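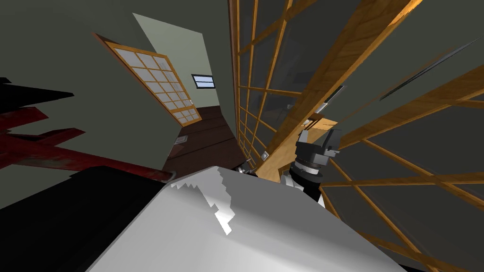 Chapter 6
Simulating the Cell Before You Build It

Learning objectives

After working through this chapter you should be able to:
construct a simulated room of adequate fidelity for a single-arm cell;
distinguish visual geometry from collision geometry, and choose each deliberately;
place a virtual camera and interpret the distortion of a wide-angle lens;
record the differences between the model and the workshop in a form another builder can use.

6.1 Scope

Chapters 4 and 5 dealt with the arm as a mechanism: link lengths, joint limits, cable routing and the bench mount. The arm was treated as though it stood in open space. A home workshop offers very little open space. Arms end up in spare rooms, garages and the corners of shared sheds, beside doors that slide, windows that admit low afternoon sun, and shelving that was there first. This chapter brings the room into the model.

The running project is the Tirkley cell, a bench-mounted arm with a two-finger gripper, built by Lăcrămioara Căpraru and Kamol Sriwong in a shared workshop. Their build log is quoted where it records a decision that the reader will also have to make. The simulator used throughout is Kostach. Readers using another package will find the same functions under different names.

6.2 What the model must contain

A simulated room is a list of surfaces with properties attached. For planning motion, the only surfaces that matter are those the arm can reach, plus a margin. For testing a camera, every surface the lens can see matters, including walls several metres beyond the reach of the gripper. These are separate requirements and they produce separate models.

The collision model should be coarse. Represent the bench as a box. Represent a lattice screen as a solid slab, even though light and small objects would pass through the real one. A planner that is permitted to thread a gripper finger between two slats will sooner or later do so.

The visual model should be as detailed as the camera task demands. Lattices, floorboards and window bars carry strong straight edges, and edge-based detectors respond to them whether or not they are of interest. A repeated grid is a particular hazard for feature matching: one opening looks much like its neighbour, and the matcher may settle one full cell away from the correct solution. Căpraru's log entry for 24/07/2021 reads: "Pose estimate stable, and wrong by one slat. Tried three seeds, same slat."

6.3 Units and origin

Set the origin at the centre of the arm's base flange, with z upward, and do not move it afterward. Measure the room from that point. The Tirkley builders first measured from a corner of the room and converted by hand. The far wall was entered as 2365 when the file expected metres, and the wall was consequently absent from every render for two evenings.

Adopt millimetres for parts and metres for rooms only if the software enforces the conversion. Otherwise use one unit for everything.

6.4 Camera placement

A wide-angle lens close to the bench sees both the work and the room, at a price. Straight members bow, and the bowing increases with distance from the optical axis. A near surface may occupy a large share of the image while contributing almost no usable detail. Before adjusting the lens model, confirm three things: the tilt of the camera relative to the floor, the clearance between the lens and the nearest surface, and the near clipping distance. A clipping distance set too large will slice into nearby geometry and leave openings where none were modelled.

Sriwong mounted the physical camera on an Olatunji bracket, which permits 30 degrees of tilt in steps. The virtual camera was given the same steps. This is good practice. A simulated camera that can be set to any angle will be set to one that the bracket cannot hold.

6.5 Lighting

Begin with one light source and fixed exposure. Pale, smooth bench tops saturate readily, and a saturated patch hides the outline of anything pale resting on it. Add further sources one at a time, saving a render after each.

Exercises

6.1 Measure your own workshop from the arm base outward. List every surface within reach, plus a margin of 20 centimetres.

6.2 Build a collision model using boxes only. Record the number of boxes and the planning time.

6.3 Replace one box with a detailed mesh and repeat. Comment on the change in planning time.

6.4 Import the Sketotside lattice panel from the chapter files. Render it from three tilt angles and determine at which of them your feature matcher first fails.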